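Re: [onesixth-workshop] Loose hip joints on the Clisex body, and what to use on them
Posted 15 January 2022
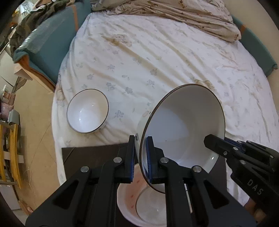
Large white bowl with a dark brown rim

Wubit Weldu wrote:

> I have two of the Cleleo courier figures, both on the Clisex body. One was
> bought at release and has stood on an open shelf. The other is from the
> second run and was boxed until July. The first one no longer holds a wide
> stance. The left hip slides outward over a day or two until the figure is
> leaning on its stand. The right hip is fine.
>
> I tried clear floor polish in the joint, as people on this list suggest for
> smaller figures. It held for a week and then went back to how it was, and
> now it squeaks.
>
> Questions:
> - Is the hip on the Clisex body a ball or a barrel? The sheet in the box
> shows only the outside.
> - Can it be opened without cutting the torso shell?
> - Is there a replacement pelvis, or do I need a whole body?
> - The costume trousers are glued at the waist on the first run. Has anyone
> taken them off and put them back?

Wubit,

I have had three of these apart, two first run and one second run. Answers in your order, then the procedure.

It is a barrel. Each hip is a short cylinder on a steel pin, held between two halves of a cup. The cup halves are pulled together by one screw from the rear. The barrel gives you forward and back. The outward swing that is failing on yours comes from a separate hinge inboard of the barrel, and that hinge is a plain friction fit with a rubber washer. On the first run the washer is thin and takes a set. On the second run it is thicker and a different color (gray, where the first run is black). I have no information from Cleleo on when or why it was changed.

No cutting is needed. The torso shell is two halves with four screws, two under the shoulder blades and two at the small of the back. The lower pair sits beneath soft plastic plugs which can be lifted with a pin. Do not use a knife on the plugs. They tear and there are no spares in the box.

Plirnico sells a pelvis listed as fitting the Clisex body. It fits the second run. On the first run the waist peg is slightly smaller and the new pelvis rattles unless you sleeve the peg. I would not buy one for this fault. The washer is the part that has gone, and a washer costs almost nothing.

On the trousers, see step 1 below.

Procedure, first run body:

1. Trousers. The glue is at three points on the waistband, one at the center front and one over each hip. Warm the band with a hair dryer on low, held at arm's length, and roll the cloth down from the back. The glue lets go as a sheet if you are slow. If you pull from the front you will take the coating off the belt. Put them back with double-sided tape. I have not re-glued any of mine.

2. Remove the head and both arms before opening the shell. The arms come straight out at the shoulder. The head peg has a lip, so tilt it back first.

3. Lift the two lower plugs, take out all four screws, and separate the shell from the bottom up. The neck post is captive in the front half. Leave it there.

4. The pelvis is now held only by the waist peg. Turn it a quarter turn either way and draw it down. There is an elastic cord through the center on the first run. It has enough slack for the pelvis to come clear, so it does not have to be cut or untied.

5. Take out the rear screw for the bad side. The cup halves will open by a couple of millimeters. Slide out the barrel with the thigh attached. The inboard hinge comes with it.

6. Push the hinge pin out from the smooth end. The other end is knurled. Driving it from the knurled end will widen the hole, and then you do need a pelvis.

7. Clean off the polish. This matters more than the washer. Floor polish on this plastic gets tacky under load and then breaks into flakes, and the flakes are your squeak. Isopropyl alcohol on a cotton swab removes it. Keep acetone away from it completely. Finish with 500 grit paper, two or three light passes on each hinge face, and wipe off the dust.

8. Fit a new washer. I use nitrile sheet from Verschueren, punched with an ordinary leather punch. The outside diameter should be 6 mm. The inside should be a tight push on the pin. If the washer spins freely on the pin it is too loose and will work its way out.

9. Reassemble in reverse. Tighten the rear screw until the thigh just holds its own weight when held out level, then go a further eighth of a turn. Any more and you will strip the boss, which is molded plastic with no insert.

Then let it stand in a neutral pose for a day before you test a wide one.

Results on mine: the first body I did has held a wide stance for over a year with the heavy coat on. The second was done with a washer cut from bicycle inner tube and failed in about two months, so I did it again in nitrile. The third, the second run body, had nothing wrong with the hinge. I opened it to compare and closed it up again.

Two things I got wrong, in case they save you some time. I lost a rear screw and replaced it with one from a hobby assortment that looked the same. The thread was coarser and it cracked the cup. The original is a machine thread. I also put silicone grease on the barrel on the first one. The barrel needs some drag and the grease took all of it away. It had to come apart again to be cleaned.

On the stand: the supplied one grips at the crotch and pushes up on the inboard hinge. That puts a constant side load on whichever leg is carrying less weight. If your figure has been posed with most of its weight on the right leg, that would fit with the left hinge going first. A waist-grip stand avoids it. Any waist-grip type sold for this scale will do if the arms open wide enough to go over the coat.

Shelf temperature may have something to do with it as well. Both of my bad ones stood in a room that gets to 30 C in summer, and the good one did not. Three bodies is too few to say more than that.

If you would like to compare part numbers, look on the inside of the rear pelvis half. Mine are stamped 2,372 on the first run, comma included, and the second run has no stamp at all. I would be interested to know whether yours match, and whether anyone on the list has a first run body with the gray washer. There was a claim in an old thread that some late first run boxes had them. I have not seen one.

One question back to you. When the left hip slides, does the knee rotate outward with it, or does it stay facing forward? If it rotates, the thigh swivel is loose too. That is a separate job. The swivel is under the upper thigh collar and can be tightened with the trousers rolled down, without opening the torso, so check it before you start on the screws.

I have a strip of the nitrile left over, enough for several washers. Send me an address off list if you want a piece.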